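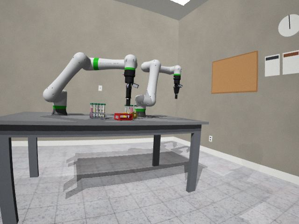
## Thursday, bench sim, two arms

Spent the evening on the tube handling cell before anyone cuts wood for the real one. Both arms are loaded in the shared scene now, Fernano on the left and Gimard set farther back on the right. Tool down on both. Racks are the gray, red and yellow ones from the Marchuk parts folder.

Changes since the last entry:

- Moved the Gimard base back from the front edge so the elbows have more room to pass.
- Table height set to 700 mm to match the workshop bench.
- Rewrote the hover pose for Fernano. The old one was left over from the single-arm layout and had the wrist rolled the wrong way.
- Red rack stays in front of yellow for now. I don't like it, see below. 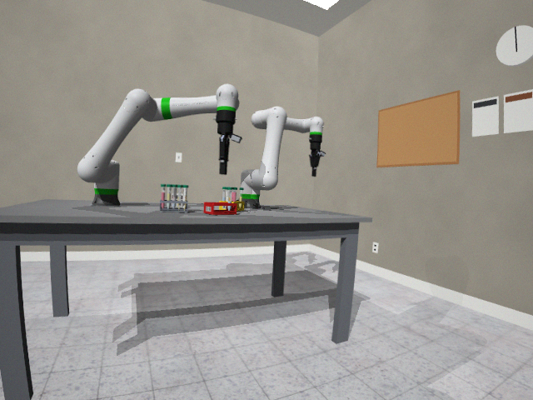 *Hover pose, left gripper clear of the tubes, both tools pointing down.*

Ran the approach from hover 6 times with the same seed. Settled in the same place each time, which is better than Monday's build of the Gero controller managed. Joint limits are fine. The log file is 257 lines and most of it is the same warning about a missing inertia value on the gripper bracket. I put in a placeholder. Somebody should weigh the printed bracket and put the real number in.

The low end of the approach is where I'm less happy. With the red rack that close to the yellow one, the fingers don't have much margin when they open, and any error in the rack position eats it. I tried slowing the last part of the move. It made the motion look nicer and did nothing for the margin.
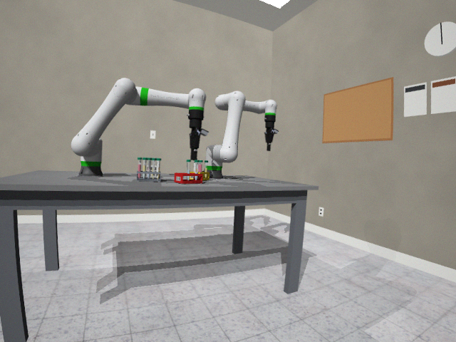
The other option is to slide the red rack toward the front right corner and let Gimard serve it. That means a handoff order in the script, and right now Gimard has no task at all, it just holds its park pose. I'd sooner do that than redesign the fingers.

To do:

1. Real bracket mass.
2. Contact check between finger pads and caps, currently off.
3. Try the red rack in 4 positions and log finger clearance for each.
4. Ask whether the bench top in the workshop is flat enough to skip the leveling plate.

Scene saved in the shared folder under tonight's build. Left the clearance script half edited, so don't run it from there until I've pushed the rest.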